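Search this repository Search Clear

# Fustent – the watch drawer list

Hi! So this is the README for my watch list, which began as a note on my phone and got out of hand. It's one plain table of wristwatches (mostly cheap, mostly black, mostly on rubber) plus everything I know about their straps, buckles and batteries. If you've got a drawer with a dozen of these in it and can't remember which one takes the skinny spring bars, you're my kind of reader.

Last update: August 19, 2026

## What's in the folder

- watches.csv – the main table, 536 rows, one watch per row
- straps.csv – 1,942 rows, because straps multiply when you turn your back
- notes/ – my ramblings, one text file per watch, spelling not guaranteed
- photos/ – whatever I remembered to shoot

The two tables join on watch_id. A strap with no watch has a blank there, and there are a lot of blanks. I buy straps at swap meets in bags and sort them out later (or don't).

## Columns you'll want

**lug_mm** is measured with calipers between the lugs, at the case. Please don't go by the number molded on the back of a strap! Half of mine were wrong, and one Moltix strap marked 20 is a good 22.

**strap_type** is rubber, resin, fabric, leather or metal. I split rubber and resin by feel, which is a terrible method, and I'm sorry. If it squeaks when you bend it I call it rubber.

**holes** has only three values: round, slot or none. Slot means those little rectangular ones. They matter more than you'd think when you're hunting for a replacement buckle, since a fat round tongue won't go through.

**buckle** gives finish and shape. "Silver" is the color and nothing more, I'm not testing anything for steel.

**face** is dark, light or digital. I used to have eleven shades in there, including one called "gravy," and I took them all out in April after trying to filter by color and getting nonsense.

**case_notes** is free text. Sticky buttons, scratched crystals, gaskets that have gone to goo, initials somebody engraved on the back.

## How things get on the list

I do them in batches, all the black ones together, then everything with a metal bracelet, and so on. Straps stay buckled in a loop while I'm sorting, so that I can stand them up and they don't get mixed in with the spares. Then the strap comes off, I measure, clean the lug area with an old toothbrush, write it up and put it all back together. A Schnyder diver took me a whole evening because one bar was rusted in place. A digital takes five minutes.

Batteries come out of anything that's going in the drawer for more than a season. I lost a really nice Cellora to a leaky cell and I'm still sore about it.

## Two black ones

Black watches with black straps are the hardest part of the whole list, hands down. From across the bench they're all the same watch. The fastest tell for me is the buckle, then the dial, then how thick the strap is, and I check in that order before I type anything. 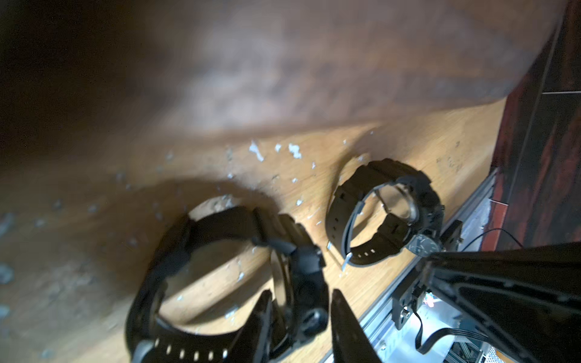 Spyros Balaskas wrote in to say that I'm making life hard for myself by going buckle first, as buckles get swapped all the time and the case never does. He'd start with the buttons – how many, which side, how far they stick out – and leave the strap for last. He also thinks lug_mm should be the very first column, and wants to know why fabric straps with no holes are listed as "none" when plenty of them have eyelets.

Fair points, all of them! I've moved lug_mm up. The eyelet thing is my mistake and I'm fixing it row by row, so expect some flip-flopping in that column for a while. I'm keeping buckle first for my own sorting, though. Habit.

## Known problems

- 2 watches share an ID. I know which ones and I keep forgetting to fix it.
- Strap lengths are missing for nearly everything I bought in bags.
- Anything marked "mystery" in case_notes is a cry for help.

## Using it

Take it, copy it, print it and tape it inside your drawer lid. If you correct a row, send me the watch_id and what you measured with.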